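Accueil | Numéros | Rubriques | Auteurs | Contact
Imprimer cet article – Envoyer par e-mail

3. La chicorée du soir : ce que disent les carnets

3.1. Une boisson que l'on croyait connaître

La racine de chicorée torréfiée occupe dans nos cuisines une place un peu particulière, entre le souvenir d'enfance et le fond de placard, et nous avouons volontiers que c'est cette familiarité qui nous a donné envie de la regarder de plus près. Elle ne contient pas de caféine. Elle renferme en revanche de l'inuline, une fibre soluble que notre intestin grêle ne digère pas et qui arrive donc à peu près intacte dans le côlon, où les bactéries s'en chargent. La torréfaction en détruit une partie, dans des proportions qui varient beaucoup selon la température et la durée, et c'est une des raisons pour lesquelles il est délicat de parler de « la » chicorée comme d'un produit unique. Les grains, la poudre soluble et l'extrait liquide sont trois boissons assez différentes, même si elles finissent toutes dans la même tasse.

Nous avons choisi de nous intéresser à la tasse du soir, celle qui suit le dîner et qui remplace chez beaucoup de gens un café devenu gênant pour le sommeil. La littérature est plus bavarde sur l'inuline purifiée, donnée en sachet et pesée au gramme, que sur la boisson telle qu'on la prépare chez soi, avec une cuillère plus ou moins bombée, du lait ou pas de lait, du sucre les jours de fatigue. Il nous a semblé qu'il y avait là une petite lacune, modeste sans doute, mais que l'on pouvait combler sans moyens extravagants.

L'enquête préliminaire, diffusée à Bunley en septembre par l'intermédiaire de la plateforme Guvus, a réuni 2 765 réponses exploitables. On y demandait aux habitants ce qu'ils buvaient après le repas du soir, à quelle heure, et pour quelle raison. Les réponses libres se sont révélées d'une richesse que nous n'avions pas prévue – certaines tiennent en un mot, d'autres racontent trois générations de cafetières – et nous y reviendrons dans la discussion.

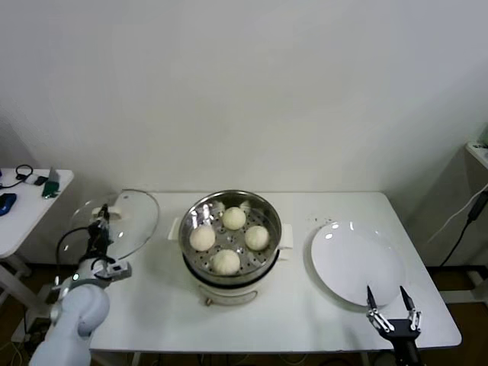
3.2. Participants et déroulement

À partir de cette enquête, 70 adultes ont accepté de tenir un carnet. Tous buvaient jusque-là un café au moins après le dîner, plusieurs fois par semaine, et tous se disaient prêts à s'en passer pendant la durée de l'étude, ce qui, nous en sommes bien conscients, n'en fait pas un échantillon tout à fait ordinaire. Les personnes suivant un traitement digestif, les femmes enceintes et celles et ceux qui se savaient allergiques aux plantes de la famille des astéracées n'ont pas été retenus.

La période de suivi a duré 25 jours. Chaque participant recevait une boîte de chicorée en grains Furnelier, toutes issues du même lot de torréfaction, ainsi qu'une cuillère doseuse et une notice d'une page rédigée par Rezaul Munasinghe. La consigne était volontairement simple : une cuillère rase par tasse, de l'eau frémissante, cinq minutes d'infusion, puis filtration. Le lait était autorisé, à condition de le noter. Nous avions envisagé un temps d'imposer la boisson nature, mais les entretiens préparatoires nous en ont dissuadés, tant l'amertume semblait un obstacle pour les nouveaux venus.

Le carnet Munshi, que nous avions déjà utilisé pour un travail sur les tisanes de thym, comporte une page par soirée. On y inscrit l'heure de la tasse, ce que l'on a mangé, puis, le lendemain matin, une note de confort digestif et une note d'endormissement, l'une et l'autre sur une échelle à sept degrés. Une grande marge est laissée en bas de page. Nous tenons beaucoup à cette marge, qui a recueilli la moitié de ce que nous savons aujourd'hui sur la manière dont les gens boivent vraiment leur chicorée. 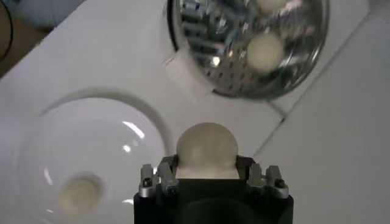 Figure 3. Boule blanc crème à surface mate, tenue entre les doigts d'une pince noire et argentée.

3.3. Ce que l'on observe au fil des soirées

Les notes d'endormissement progressent dès la première semaine et se stabilisent ensuite. Il serait tentant d'y voir un effet de la plante, et plusieurs participants n'ont pas hésité à le faire dans leurs commentaires, avec un enthousiasme qui nous a touchés. La prudence conduit cependant à une lecture plus sobre : ces personnes ont supprimé une dose de caféine prise tard dans la journée, et cela suffit probablement à expliquer une bonne part du changement. Notre protocole ne comportait pas de groupe buvant de l'eau chaude ou un café décaféiné, et nous ne pouvons donc pas séparer ce qui revient à la chicorée de ce qui revient à l'absence de café.

Le confort digestif suit une courbe moins régulière. Durant les premiers jours, les carnets mentionnent assez souvent des ballonnements, généralement légers, que l'on attribue volontiers à l'arrivée d'une fibre fermentescible dans une alimentation qui en contenait peu. Ces mentions se raréfient par la suite. Les participants qui mangeaient déjà régulièrement des poireaux, des oignons ou des topinambours, tous riches en fructanes, en signalent nettement moins, et cette observation rejoint ce que l'on sait de l'adaptation progressive de la flore intestinale. Il faut ajouter que le dîner lui-même pèse lourd dans l'affaire : une soirée de raclette, un jeudi, a laissé dans trois carnets voisins des traces que la meilleure des infusions n'aurait pas effacées.

L'heure de la tasse, que nous pensions secondaire, mérite qu'on s'y arrête. Les buveurs tardifs, ceux qui s'installent avec leur bol juste avant de se coucher, rapportent davantage de réveils nocturnes. Le volume de liquide y est sans doute pour quelque chose, et plusieurs l'écrivent d'ailleurs sans détour. En avançant la boisson d'une heure, comme certains l'ont fait de leur propre initiative vers le milieu du suivi, on voit la note du matin remonter, sans que nous puissions garantir que rien d'autre n'avait changé dans leurs habitudes.

3.4. Le goût, la préparation et les questions reçues

Le goût a occupé les participants bien plus que nous ne l'imaginions. L'amertume, jugée rude au début, devient pour beaucoup une qualité recherchée, et l'on voit le sucre diminuer de carnet en carnet sans que personne l'ait demandé. Les notes de caramel et de pain grillé reviennent souvent. Quelques personnes ont conservé leur cafetière à piston, d'autres ont préféré la casserole et la passoire fine, et les deux méthodes donnent des tasses assez différentes en corps et en dépôt – nous aurions dû fixer ce point dans la notice, et nous le ferons la prochaine fois.

Une permanence téléphonique était ouverte en fin d'après-midi pendant tout le suivi. La question la plus fréquente nous paraît assez utile au lecteur pour être reprise telle quelle, avec la réponse donnée alors.
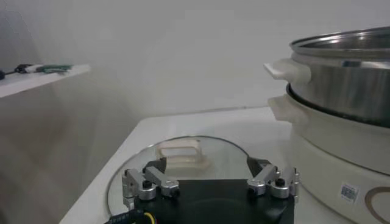
Peut-on boire de la chicorée tous les soirs quand on a l'intestin sensible ?

Mieux vaut commencer par une demi-tasse légère, un soir sur deux, et augmenter lentement si tout se passe bien. Les personnes atteintes du syndrome de l'intestin irritable supportent parfois mal les fructanes et gagneront à en parler à leur médecin avant d'en faire une habitude.

3.5. Limites

Les données reposent sur des déclarations, avec tout ce que cela suppose d'oublis et de pages remplies d'un seul trait le dimanche matin. La teneur en inuline de la boisson n'a pas été mesurée dans chaque foyer, alors que la taille des tasses variait visiblement beaucoup d'une cuisine à l'autre. Enfin, un seul produit a été employé, et rien ne permet d'étendre ces observations aux poudres solubles ni aux mélanges chicorée-café, dont la caféine change évidemment la donne. Un second suivi, avec un groupe recevant du décaféiné et une notice plus précise sur la filtration, est en préparation.

Imprimer – Envoyer par e-mail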